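Notes from the Zidby workshop: the jar and lid task
Astevthorpe, September 2019

The main job of the month at Zidby is recording examples for Prastemer, our learning system for two-armed work. Holloway, who supply the storage shelves in the next building, asked us in June if two arms could learn to handle screw-top jars. We said that we would collect the recordings first and talk about results later.

In each recording an operator guides both arms from start to finish, and the system stores the joint positions together with the video. We are now at 1,716 accepted recordings, and the target for this task is 2,000. The jars contain peanuts, as we wanted some weight in them and a content which moves when the jar is tilted.

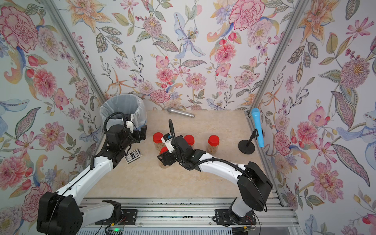
Why do you not simply program the movement?
A fixed program is fine when the jar always stands on the same spot. We want the arms to manage when it stands a little to the left, or when the lid is not quite straight, and for this the system must learn from many different cases.

The most difficult part to record well is the moment when the two grippers come close together. New operators are often too quick there, and one arm pushes the other. We ask them to bring one arm to its place, let it rest, and only then move the second. It takes longer, but the recordings are much cleaner.
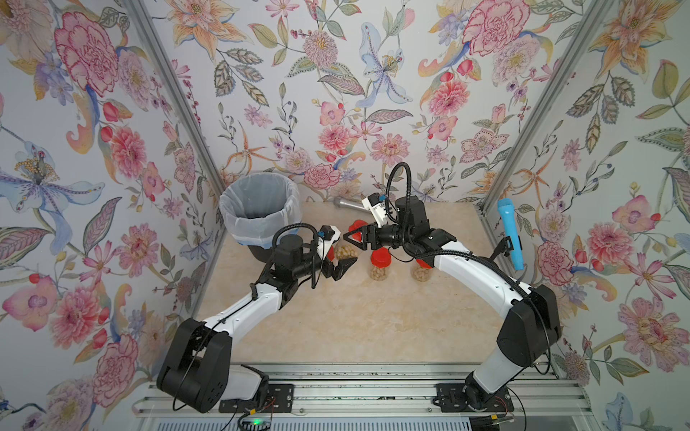 We also changed our rule about mistakes. At first we deleted every recording in which a lid was dropped or a jar was gripped too low. Now we keep it if the operator corrected the mistake without stopping, and we put a label on it. More than 400 recordings carry this label today — we hope they will teach the system how to recover.

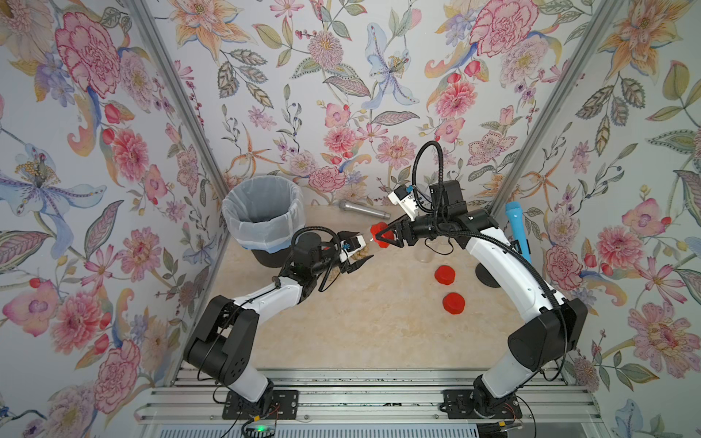

The start positions are changed after every 10 recordings. Other objects stay on the table during the work, so that the system learns to leave them alone. Operators should please write the new layout in the log before they begin, also when only one jar was moved. In the summer we lost a good number of recordings because the log and the video did not agree.

Closing a jar is recorded as a separate task from opening it. We tried to put both in one long recording, but the operators became tired and the last part was often poor.
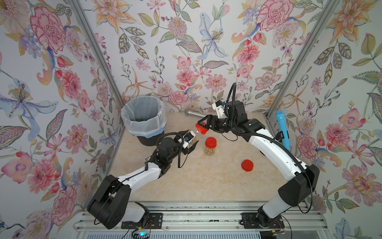
One reader of the last issue wrote that the lids worry her more than the jars: a lid can sit crooked on the thread and still look closed from above, so she would like every closed jar to be checked by hand before the recording is accepted. We find this a fair point and will try it with the next group of recordings. The extra step will be added to the operator sheet, and the new sheet will hang beside the log.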